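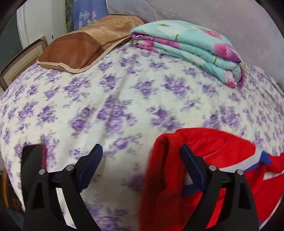 Plondenel hand-held gripper and the bedroom folding method, reviewed

I've been living with the Plondenel for most of a season now, and I have to say I've grown fond of it! Aaliyah Hawthorne lent me hers to start with (thank you, Aaliyah), and by the time she wanted it back I had ordered my own, so you can guess which way this review is going to lean.

What I wanted to try was the method the Wendville group wrote up last August: you skip the robot during collection, record people handling clothes in their own homes with the gripper in hand, and train the arm's policy on those recordings afterward. I did 601 short demonstrations on beds and sofas, mostly sweatshirts and other bulky things, and held back 31 for checking. Training went through Vundum, the software Jovita Zepeda recommended, and it was friendlier than I had feared.

The result that pleased me most was on patterned bedding. My first policy, trained on 200 demonstrations over plain sheets, kept grabbing at printed flowers as if they were cloth to be lifted. Mixing in 115 over busy floral prints cleared up most of that, even on prints it hadn't met before. Thick hems are still a weak spot, and anything with a hood is a coin toss.

As for the tool itself, the big black fingers have open slots cut through them, and the dark blue rubber pads along the inside hold a heavy sweatshirt nicely. Thin silky things slide, I'm sorry to say. My wrist starts complaining after a long stretch, too, so I take plenty of coffee breaks.

I also tried the Ahonen, a lighter gripper and kinder on the hand, but its narrow fingers kept dropping folded sleeves. I'd still pick the Plondenel for laundry work. Four stars from me, and I'd happily add the fifth for a softer handle.

Posted June 13, 2026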